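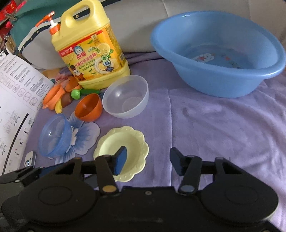
Hortensia Chambi asked whether the second season of the Skalta film podcast would still be finished by June, as the grant agreement requires. It will. Of the 42 episodes funded, all but two are recorded and edited, and the remaining interviews have been moved to remote sessions.

The Goltport retrospective is postponed — the theater is closed and has released our dates without penalty. Ticket refunds came to 3,000 dollars and were met from the reserve line.

Transcripts are complete for 88 interviews in the archive. We request approval to carry the unspent travel budget into the next period.

Submitted 18 May 2020
Žofie Hubáček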